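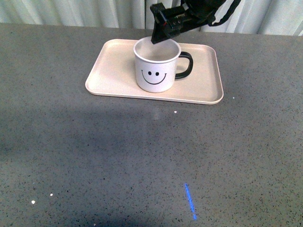
White mug, dark rim, on the cream tray.

Tue 4 October

Finished Cusance last night, way past my bedtime, and I've been useless all day. I knew the ending was going to be sad (the opening song gives it away if you listen to the second verse) but I was not ready for Gisa closing up the lighthouse and walking down to the ferry without her coat. Her coat! She'd been wearing that thing since episode one. I sat through the credits and then sat through them again.

I'd been putting this show off for ages. The art in the first episode is kind of stiff and there's an awful lot of talking about fishing permits, and I quit on it two times before it stuck. Then somewhere around the storm episode it gets its hooks in you and suddenly you care very much about the permits. I think that's my favorite kind of anime, the slow ones where people carry boxes and argue about dinner and then one of them says something small and you have to pause it and go stand in the kitchen.

Wrote the whole thing up for my page before work. It came out at 860 words and most of them were about the coat, so I cut a big chunk and put in a bit about the music. Then I put half the coat stuff back.
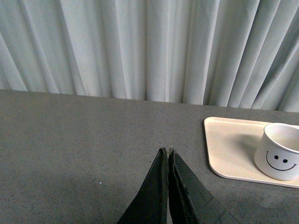
Mayuree Srithong wrote back before lunch to say I've got Gisa all wrong, she didn't forget the coat, she left it for the boy, and would I please go watch the scene at the door again because it's hanging right there on the hook behind him.

So of course I watched it on my break, on my phone, with the sound off. And ugh, she's right. It's on the hook. He even looks at it! I was so busy crying at the ferry that I missed the whole point of the door. I've added a note to the top of the review and thanked her, and now I'm wondering what else I missed.

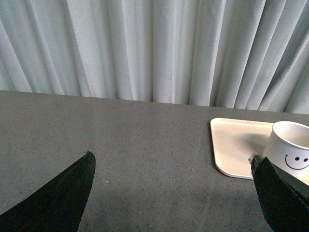 Which means a rewatch, I guess, and this time with the subtitles from the disc set. Phetsri has it listed for November with two extra shorts, one about the ferry captain and one they haven't said anything about yet. I'm hoping for the boy grown up. I'd also take a whole short about permits at this point.

Still have to pick what to watch in the meantime. Stuvside is next on my list, everybody on the board loves it, but it's robots and court intrigue and I don't know if I have the brain for court intrigue this week. Maybe I'll just do the first two episodes and see. Laundry first, though, and I need to call Mom back.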